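The Shirt Pile, and What We Plan to Do About It

Every summer the Irthorpe Street Fair ends the same way. The grills are scraped, the folding chairs go back to the church that lent them, and we are left with more T-shirts than the neighborhood has torsos.

This July was no different. We ordered the usual spread of sizes, the mediums were gone before lunch, and 33 shirts came home again, 16 of them extra small. Irthorpe is a fine place with many fine people in it, but very few of them are extra small, and the ones who are tend to be nine years old and would prefer something with a shark on it.

The shirts joined their older relatives in the hall closet. If you have not visited the hall closet, it is the door past the coat rack that opens about as far as your elbow. Inside are the leftovers from the year of the chili cook-off, the year the chili cook-off was rained out, and the year the printer left the second "r" out of Irthorpe and we all agreed it didn't have one. (It doesn't. It took two phone calls to settle this, and by then we had demanded a refund for a spelling that was correct.)

So the closet is being emptied, and you are invited to help by owning more shirts. 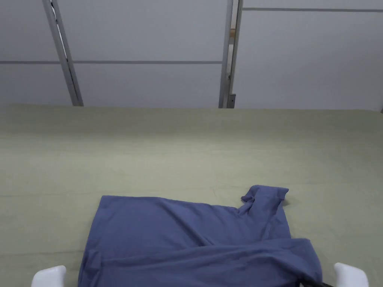
A blue tee, crumpled.

The swap will be held in the hall at 10 in the morning on the last Saturday-free weekend we could find, which is to say we are still arguing over it, and the date will go up on the board by the door once the argument is over. Bring any clean T-shirt you no longer wear and take home any other. You may bring as many as you like. You may not leave with fewer than you brought, or we'll be right back where we started.

A word on condition. "Clean" means washed. "Wearable" means that it has a front and a back and that the two are still on speaking terms. Paint shirts are welcome and will get their own table, as there is always somebody about to redo a bathroom. Shirts from other towns' fairs are welcome too, and we will try not to remark on how much nicer they are.

Anything unclaimed by noon goes to Lo Presti, the upholstery shop on the corner, which has offered to take the lot for rags. We think this is a dignified end. A shirt that once said FUN FOR ALL AGES could spend its later years rubbing oil into a chair leg, and plenty of us would settle for that.

As for next year, the proposal on the table is to skip shirts and do mugs. The case for mugs is that they come in one size. The case against is that they are heavier, they break, and the hall kitchen already has a mug cupboard that is not opened without a helper standing by. A second proposal, tote bags, was met with the kind of silence you get from people who own a lot of tote bags.

If you have a third idea, put it in the suggestion box. The box is in the hall closet, behind the shirts, so you may want to wait until after the swap.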